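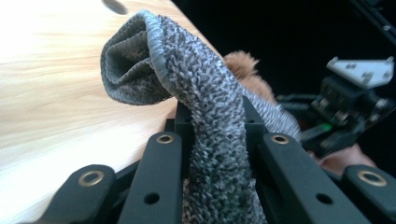 # Does Fabric Softener Ruin Towels? A Term Project in Household Textiles

## Background

Everyone in our class grew up with a firm opinion on fabric softener, usually inherited. One half of the room was raised to believe that a towel without softener is a form of punishment. The other half was told that softener coats the loops and leaves you pushing water around your back instead of drying it. Neither side had ever tested anything, so we picked this as our topic and were told it was "manageable," a word we later came to resent.

The question was simple: does a cotton towel washed with softener take up less water than the same towel washed without it?

## Materials

We bought plain cotton terry towels from Drosau, a discount store near campus, where they were stacked between the garden hoses and the birthday candles. The detergent was Vastex unscented powder. The softener was Stilura, in the scent "Mountain Morning," which smelled like neither.

Each towel was cut into squares and the edges were sewn down by hand. Our sewing got better as the weeks went on, so the later squares are neater than the early ones. We don't think this changed the results, but the early ones did shed a lot in the dryer.

## Method

1. Wash all squares once with detergent only, to remove whatever finish the factory puts on.
2. Split them into two groups, softener and no softener.
3. Wash and dry each group 3 times, following the directions on the bottle.
4. Weigh each square dry.
5. Lay it in a tray holding 800 ml of tap water for one minute, hang it from a clip until it stops dripping, and weigh it again.

Step five hides a long argument about what "stops dripping" means. We settled on ten seconds without a drop. Before that we had been using "when it looks done," and those early numbers were thrown out.
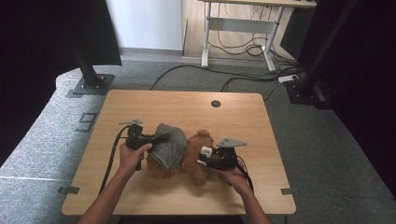 We also wanted a measure of softness, which is harder to get out of a kitchen scale. We asked people in the Matubbar Hall lounge to close their eyes, feel one square from each group, and say which they would want after a shower. Several wanted to know if there was a prize. There was a granola bar.

## Results

Added up across each group, the squares washed without softener held 1208 grams of water. The softener group held 296 grams less. That is a bigger gap than any of us expected, including the member who had been saying so since September and has been hard to live with since.

The softness test went the other way. Most people chose the softener square, and a few described it as "expensive," which would surprise Drosau. Two people said both squares felt the same and took the granola bar anyway.

## Problems

The dorm dryers have two settings, damp and scorched. We used scorched for both groups, so at least the damage was shared. Someone also removed one of our loads mid-cycle and left it on top of the machine, and we had to run that wash over – with our own quarters.

We only tested one softener and one kind of towel. A thicker towel might behave differently, and so might a gentler softener. If we did this again, we would measure the softener with a real measuring cup, as the cap has lines on it that can only be read in direct sunlight.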